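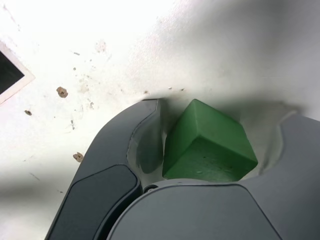
May, bench notes, Jekbridge. Pulled the painted blocks out for another look before we reorder from Gatora. The green one still has its color, but the finish is scuffed, with faint pale scratches and a few tiny dark flecks on one face. Edges are slightly rounded – fine for our use. Nia wants a matte clear coat tried on the next set, two thin coats, sanded at 400 between. Joar to check the price for 40. Old set stays in drawer 733 until then.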